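Stop Planning Over Meshes You Do Not Have

Most cloth manipulation stacks still start by estimating a full mesh. The perception module fits a few thousand vertices to a partial point cloud, the planner picks a grasp on that mesh, and the controller executes it open loop. When the fold fails, the team retrains the perception module. At Kulora we did this for 3 release cycles before Ayane Hattori pulled the logs and showed that the mesh error was largest exactly where the planner liked to grasp.

The reason is plain. Hems and folded flaps hide the layer underneath, and the fit fills that layer with a guess. The planner has no access to the confidence of the guess - our interface dropped it.
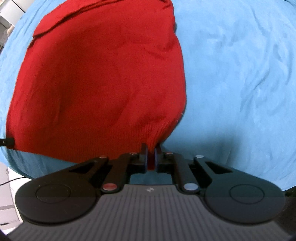 A planner for garments should reason over local features and their uncertainty. Edge, rib direction, layer count at the contact: these are enough to choose the next action, and a wrist view can supply most of them. With the pads closed on a ribbed hem, the ribbing gathers toward the pinch point, and that convergence is a usable signal for where the cloth is held. A global mesh smooths it away.

The usual objection is that local policies lose track of the goal. That is true of a policy with no memory. Melus, our current planner, keeps a coarse graph of 80 nodes and updates it only near contact. The graph is wrong in many places and the planner is told so. Replanning runs every 100 ms, and it stays cheap at that size.

I would keep the mesh for simulation and take it out of the runtime loop.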